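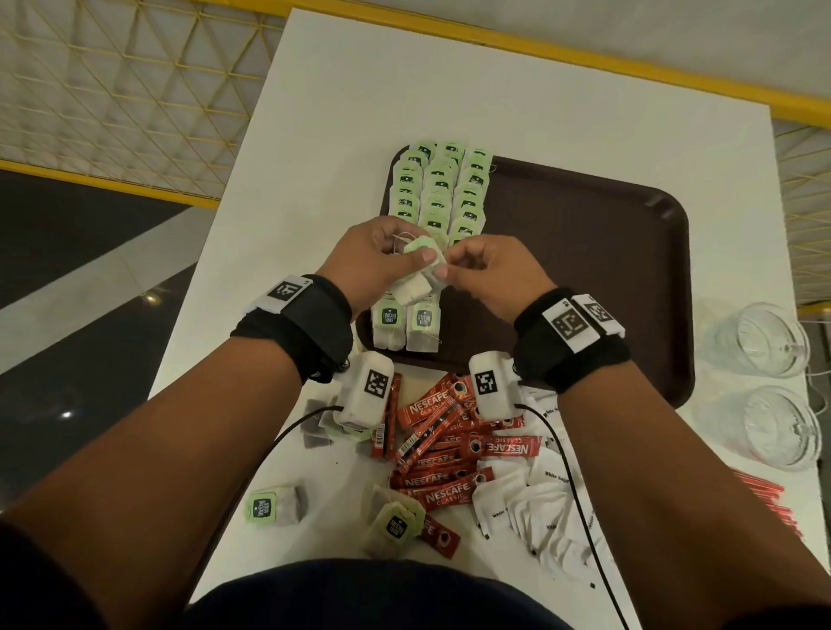

Tea tray talk, notes for the Vedeck night

Get water first. Check the clicker. Say hi to the Clultirley mob up the back, they've driven the furthest.

Start with the urn. Every open night at the workshop somebody has to set out the hot drinks tray, and it's always a mess by half past seven. Tea bags in with the sugar, coffee sticks everywhere, stirrers on the floor. I'd been looking for a first real job for the arm, so that was that. Kerik (the arm, for the new people) would learn to lay out the tea tray.

Pause for the groans. Yes, I know, a person can do it while talking about the footy.

The plan on paper. Pick a tea bag off the table, lay it on the brown tray, green tag up, overlap the next one on it so you get a nice shingled row. Three rows. I wrote the whole thing as fixed positions in one weekend and it was hopeless. A tea bag is a floppy paper pouch with a string on it! It never sits the same way twice, and the string catches on whatever's next to it. Tell the story about the one that rode around on the gripper finger for a whole evening.

So we went the other way and recorded hands doing it. Mine, mostly, plus Hongjun Tan's when my back gave out. You sit at the table, you lay out tea bags like a normal person, and the rig writes down where your wrists went. Later the software tries to learn from that.

Now the wrist gear, go slowly, people always ask about it.

Black fabric band on each forearm, strap, done up snug. White plastic plates on top with the square black-and-white markers. Left arm gets one plate, right arm gets two, with the second one angled off a bit. I turn my right wrist over a lot more than my left and we kept losing the marker, so the second plate is there to be seen when the first one isn't. Then a white box under each wrist on the body side with a marker of its own, and a thin black cable running off it.

The cables! Okay, have a whinge here, you've earned it. They drag through everything. The right one ends up lying across the sugar sachets just about every take, and if you reach forward too quickly it brings half the heap with it. Aiguo Lu wants to clip them up to the elbow and I think he's right, I just haven't printed the clips. If anyone has a clip design they like, see me at the break.

Why two hands. I started out doing it one-handed to match the arm, and the rows came out crooked. Watch yourself do it at home — left thumb near the top of the pouch, right fingers on the bottom corner, and you sort of steer it down. We ended up borrowing a second arm from Yu's bench for exactly this reason. (Thank Yu. Properly this time.)

Numbers slide. We recorded 2,264 placements and kept 2,068. The rest had a marker blocked, or a cable snag, or me sneezing. First 200 were all thrown in by one person on one night and you can tell, the thing learned my slouch.

What's on the table and why it's untidy. We tried it clean, with only tea bags in a neat pile, and it worked great until there was a coffee stick nearby and then it fell to bits. So now the red coffee sticks are in a loose heap, the white sugars are in another heap beside them, stirrers off to the right, couple of glass cups. Spare tea bags get dumped along the near side, some crumpled up together. I shuffle things between takes. Don't tidy up to be nice, Hongjun! He still does it.

The glass cups are a pain, by the way. Clear rims, shiny handles, the depth camera hates them. I've left them in on purpose. Come back in March and I'll tell you if that was smart.

Where it's at. Kerik can do one row by itself most of the time. Its best run so far is five rows without me touching anything, over an afternoon, with a restock between each. Tags aren't always face up. It has no idea what to do if a string loops over the bag beside it, so it just lays the next one on top and hopes.

If there's time, the bit about light. That brown tray has a slight sheen on the rim and under the workshop lights it threw the tray finder off badly. I spent two nights blaming the code. Moved the lamp, fixed. Skip this if we're past eight o'clock.

Things to ask the room:
Has anyone tried softer fingertips on thin paper? Mine either crush the pouch or drop it.
Is it worth recording the sugars next, or the stirrers? I reckon stirrers, Aiguo reckons sugars.
Who's got a spare lamp with a diffuser?

Demo. Power on the left arm first, then the right. Keep the kids behind the yellow mesh. Put out the tea bags BEFORE you start talking or you'll forget, like last time. If it drops two in a row, stop it, re-home, try once more, then go to the video.

Leave the tray out afterwards so people can make a cuppa. Coffee sticks go back in the tub under the sink.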